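January 13, 2019

Back on the Rarkley port tonight, with tea and far too many browser tabs open. Duyên played through level 12 twice and says the double jump finally feels like the old handheld version, which made my whole evening! I left the frame cap at 70 for now and we can argue about it later.
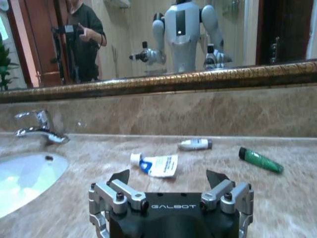 Marble counter with the oval sink and chrome faucet.

Khang's save bug is still with us, I'm sorry to say. Any file over 488 blocks loads with the coin total wiped (lives are fine, oddly). Ingvar, could you try your old Fliltville save when you get a minute? Boss music still to do, maybe February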